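Two-arm bench cell, cable routing question
Posted in: Home and Shared Workshop Builds

lolierbench
3 posts
Both arms are finally bolted to the front rail at our shared shop in Brisgate, and I'm way too happy about it! Walls are in too. I've been trying cloth handling (two grippers, one corner each) and what bugs me now is the purple cable. I clipped it along the links with small zip ties and left a big loop up by the wrists. Too much slack?

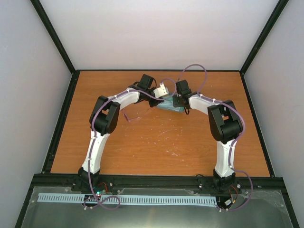
Both grippers on the teal cloth, purple loop up top

nuttall_18
941 posts
Nice build. Yeah, I'd shorten that loop. It arches right over where you're working, and one day a finger is going to grab it.

ritport
3,908 posts
Disagree, leave it. I cut mine short on my last pair and pulled a connector out the first time the wrist rolled all the way over. I'd worry more about the loose stuff down by the bases.

nuttall_18
941 posts
You can have slack without it hanging over the table. Run it behind the elbow.

lolierbench
3 posts
Behind the elbow rubs on mine, I tried it in June. I'll tidy the base wiring first and maybe take a little out of the loop. Anybody got a clip they like better than zip ties?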